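Unit 4: Die-Cut Stickers - Material and Cutting
Dwynwen Bellis
February 14, 2024

We use cookies to remember your settings. Accept / Manage

4.1 Face stock

Most band and fan stickers are cut from cast or calendered vinyl. Calendered film is rolled out under tension and tends to shrink back toward its first size. On a die-cut shape this shows as a thin line of exposed adhesive along the edge. Cast film shrinks less and costs more.

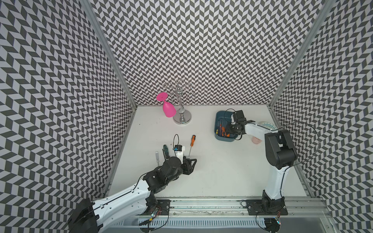

4.2 Cut types

Kiss cut: the blade passes through the vinyl and adhesive and stops at the liner. Die cut: the blade passes through all layers. Inside corners tighter than the blade offset will lift during weeding - round them in the artwork. 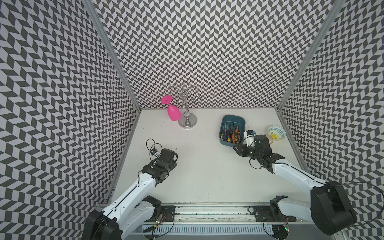 Fig. 4.2. Tabletop with stand and hanging glass.

4.3 Adhesive and surface

Permanent acrylic reaches full bond slowly. Laptop lids with a soft-touch coating hold poorly whatever the adhesive. Clean with alcohol, let dry, apply from the center outward. Powder-coated bottles need a high-tack grade. 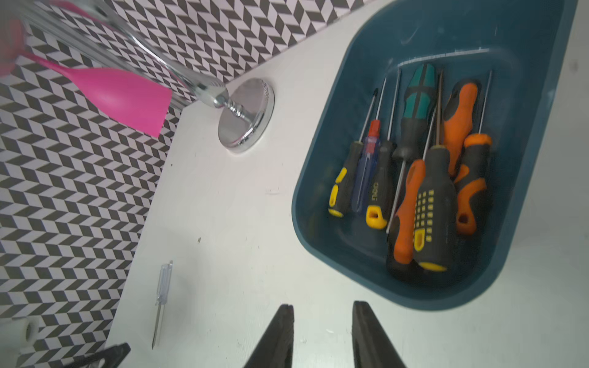

Gianni Guerra objected that high-tack grades leave residue on laptop lids and asked that the notes say so. They do leave residue, and removable grades should be quoted for any customer who plans to peel.

4.4 Run length

The Paltham exercise compares digital print with a steel-rule die. The die is a fixed cost, spread over the run. At 100 pieces digital is cheaper. At 2,000 the die is cheaper. Find the crossover with the cost sheet and state your waste allowance.
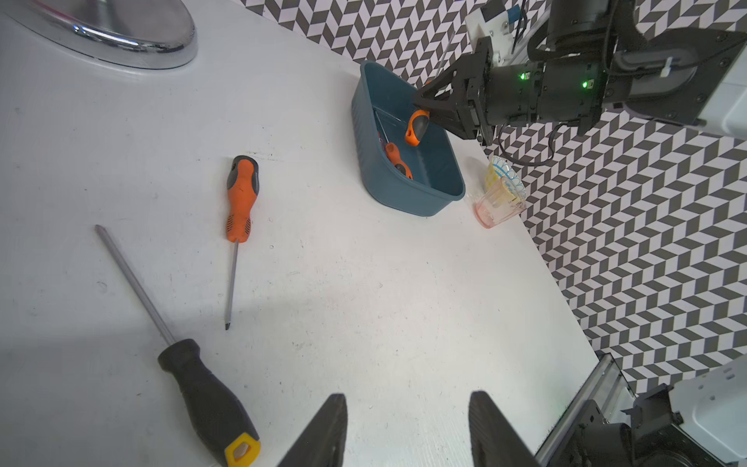 The allowance covers setup sheets and miscuts only. Returns are entered on a separate line. A short run carries a higher share of setup waste, so do not use one percentage for both cases.

Related handouts
Unit 3: Color and White Ink
Unit 5: Laminates
Unit 11: Packing and Mailing Flat Goods
Cost sheet, Paltham exercise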